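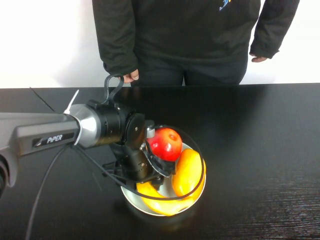

It never drops the apple when the parents are in, according to one second-year at the back. Only when the judges are. General agreement from the others, then back to the laptops.

August is seven weeks off and the Stirama robotics club has a lot to get through. The Brirnau Open is a tidy little contest on paper. One arm, one bowl, fruit out, fruit back in, no bruises. Nine teams last year. Stirama came in seventh and they still talk about the banana, which went on the floor in the second round and stayed there.

Thursdays used to be the club night. Now it's most nights. Crisps, a kettle, a long argument about wrist angles. The arm is a PiPER and the gripper gets more attention than any of the students do. Too wide and it catches the next piece. Too tight and you have juice. Apples are the friendly ones — round, firm, same from every side. A banana has a right way up, sort of, and the arm has to find it. Mangoes roll.

The club's software is called Fovia and lives in a shared folder that everyone is scared of. It began as a final-year project at Dahlgren College, was handed down, got rewritten twice and still has comments in it from people who left long ago. One just says "dont touch". They haven't.

What they do instead is practice runs. A student steers the arm through the whole job by hand, slowly, and Fovia keeps the movements. Then again, with the bowl turned a bit. Then again. By the start of this week they had 307 good runs saved, and a much bigger folder called "bad" which is, everyone admits, where most of the learning has come from.

Cables are the other sore point. Any long reach and they want to come along too. There's a plan to reroute the lot before August. There was a plan in spring as well.

Money's tight. Entry costs 36 pounds a team, paid for out of a cake sale, and the fruit budget is whatever teh corner shop has marked down. Retired fruit gets eaten, mostly. Nobody fancies the test bananas.

By almost nine in the evening the talk has moved on to the shiny bowl. Does it upset the camera software? Two say yes, one says it was fine last year, someone reminds them about last year. They'll try a matt one next week, then go back to the mango.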